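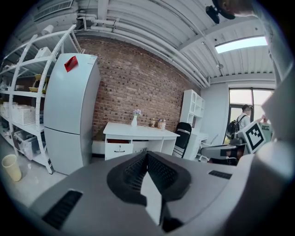 Photo: Vekeck workshop, Wivley

About Vekeck

We set up, look after and mend hand-held grippers. They are the kind you hold in your hands to show a robot how a job is done, and we think they are lovely bits of kit. Vekeck started in Vivcombe with one bench and a box of spare fingers, and these days we work from a brick-walled room in Wivley with far more shelving (and still not enough).

Our own pair are called the Mtshali grippers, and everything we learn about servicing goes through them first. Every new pair begins with a marker check. One of us holds up a board with a black square pattern, another points the gripper at it, and we compare what the software reports with what the tape measure says. Up to 41 readings go into a full check. It sounds slow, but we really do enjoy it – there's something very pleasing about watching the numbers settle down!

Then the markers on the grippers themselves get their turn. We look for lifted corners, wipe off fingerprints and turn each gripper through every angle a hand is likely to make.
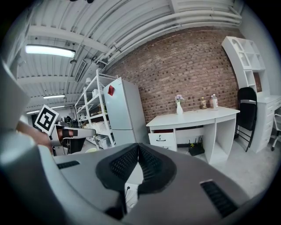 How we look after them

Each pair gets a quick once-over after 400 grips: vents brushed out, screws nipped up, cables followed from end to end with a thumb and finger. At 2,000 the fingers come off and we go through the whole linkage. The service sheet has 31 lines, and the one about cable strain is underlined twice, as a cable that tugs will pull your wrist off course long before it breaks.

After any repair we try the pair on something ordinary. Drawers are our favourite, as a thin front panel needs both fingertips to arrive at the same height and
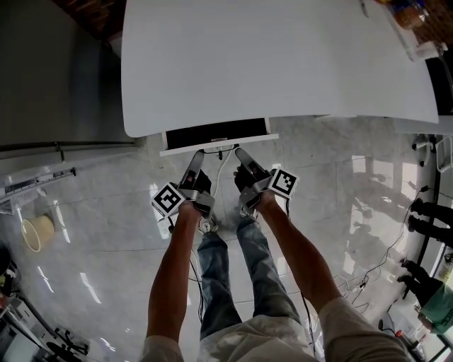
the same moment, and you feel any stiffness straight away. If one side drags, back it goes to the bench, and we start again with the finger pivots before touching anything else.

If you've got a pair that sticks, wanders or rattles, bring it in. The kettle is on from 8.30 in the morning, and you're welcome to stay and watch while we take it apart.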